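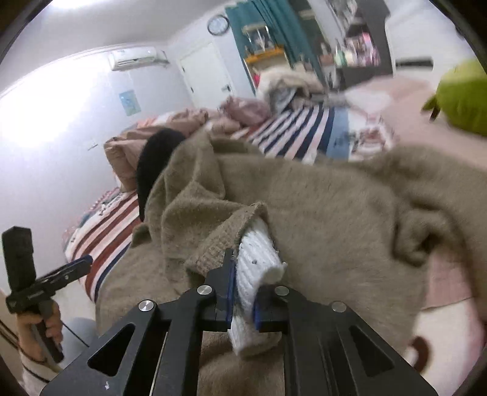

A taupe-brown blanket on a bed with a striped quilt and a navy-and-white striped sheet.

Blanket

A blanket is a large piece of soft cloth used to keep a person warm, mostly during sleep. It is usually placed over the top sheet and under the quilt or bedspread, if there is one. Blankets are also used on sofas, in vehicles, on animals and in hospitals.

Materials

The oldest blankets were made from animal skins and later from woven wool. Wool remains valued because it holds air between its fibres and stays warm when it is damp. Cotton blankets are lighter and are easier to wash, so they are common in hospitals and in warm countries. Acrylic and polyester became widespread in the twentieth century. Polyester fleece has a raised surface on one or both sides, which gives it a fuzzy touch.

Weight is commonly given in grams per square metre. A thin summer blanket may have 200 grams, and a winter one 400 grams or more.

Manufacture

Woven blankets are made on a loom and then finished. In the traditional process the cloth was washed and beaten in water until it became thicker, an operation called fulling. After drying on wooden frames, the surface was raised with the dry heads of the teasel plant. Machines with wire brushes later took over this work.

In the valley of Tullden, blanket weaving was the main winter occupation of many families. The Tillman mill, built beside the river, employed 226 persons at its largest and sold mostly to shipping companies. The local historian Hazel Szabo has described how the finished cloth was cut into lengths of 52 metres before it was sent to the town of Kenel for dyeing. The mill closed when cheaper synthetic blankets arrived, and its main building is now used for flats.

Customs

In several places a blanket is a usual gift at a wedding or a birth. On the island of Bukulano, the mother of the bride gives a blanket with a border in two colours, and the couple keep it folded until the first cold night. Mavis Mercado, in her study of household textiles, notes that such blankets are seldom sold, even by families in need of money.

Care

Wool blankets should be washed in cool water with a mild soap and dried flat. Fleece can be washed by machine, but high heat damages the fibres and makes the surface rough. Blankets in storage should be clean, as moths are attracted by traces of sweat and food.

See also

Bedspread
Duvet
Fulling
Quilt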